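Tomstead Hand Unit – Set-up and Recording Guide

Section 4: Showing a task by hand

Read section 3 (charging and pairing) before you start. The steps in this section assume that the hand unit is charged, that it is paired with the base station and that the Brullon software is open on the recording screen.

4.1 Preparing the work area

The hand unit records what the jaws do and what the camera sees. The robot will later copy both, so the work area needs to stay the same from the first take of a set to the last.

1. Switch on the ceiling lights. Leave them on for the whole set.
2. Put the chairs, racks and tables where they will stay. Small shifts are fine between takes if the task sheet asks for them.
3. Place the item to be handled at its start position. For the bag task in the Plandell set, the start position is the seat of an office chair.
4. Check that you can walk between the start position and the end position without turning the hand unit upside down.
5. Ask anyone working nearby to keep out of the path between the two positions. 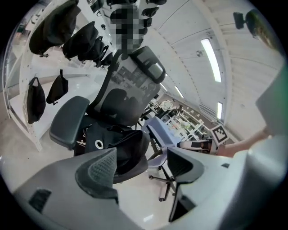
Figure 4-1. Black bag on the chair seat, rack to the left.

Note: A dark item on a dark seat is harder to track. Hold the jaws above the item for a full breath before closing them, so that the camera has a steady view.

Note: Square markers are used for finding position. Do not bend, fold or write on them. If a marker is moved during a set, stop and go to 4.4.

4.2 Recording a take

1. Hold the unit by the grip with the jaws pointing away from you.
2. Press the trigger fully and let go. The jaws should close and open without sticking.
3. Say or enter the task number. The bag task is 217.
4. Press the record button once. Wait for the short tone.
5. Move towards the item at a slow walking pace.
6. Bring the jaws over the item, one on each side of the part you want to hold.
7. Squeeze the trigger until the item is held. Do not squeeze further.
8. Lift, carry the item to its end position and let go slowly.
9. Draw the unit back by a forearm's length, then press the record button again. Two tones mean the take is saved.

A normal take of the bag task lasts around 9 seconds. A longer take is not a fault, but keep your pace even from one take to the next.

Caution: Keep your free hand away from the jaws. The pads grip skin as readily as cloth.

Caution: Do not pull against an item that has caught on something. Open the jaws, end the take and free the item by hand.

4.3 Working with mesh and other soft material

Soft material folds differently every time it is picked up, so these tasks need more takes than tasks with solid items. The task sheet gives the number. For chair mesh it is 200.

1. Choose a grip point away from seams and hard edges.
2. Close the jaws on a small fold. A large bunch of material can hide the jaws from the camera.
3. Lift straight up before moving sideways.
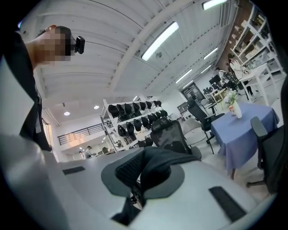 4. If the material slips, carry on with the same take and grip it again. Slips that are put right are useful to the robot and should be kept.
5. If you drop the item altogether, end the take and mark it D on the recording screen.

Vary the height you come in from and the side you stand on. Comfort Ackah's set from May was recorded from one side only, and the arm at the Abubakar site would not reach across from the other – the whole set had to be done again.

4.4 If something goes wrong

No tone when you press record: The unit has lost its link. Carry it back to the base station and pair it again as in section 3.

Error 1221 on the recording screen: The camera view is blocked or blurred. Wipe the lens with a dry cloth and check that no strap or sleeve is hanging in front of it.

Jaws close unevenly: Do not record. Check both pads for loose threads, then repeat step 2 of 4.2. If the fault is still there, label the unit and hand it to Anouk Mulder.

Marker moved during a set: End the take. Put the marker back, run the position check from the Tools menu and start a new set. Do not join the new takes to the old ones.

4.5 Ending a set

1. Put the unit on its stand with the jaws open.
2. Wait until the upload bar is full before you switch off the base station.
3. Enter any D takes on the task sheet, with your initials.

Go on to section 5 to check the takes before they are sent for training.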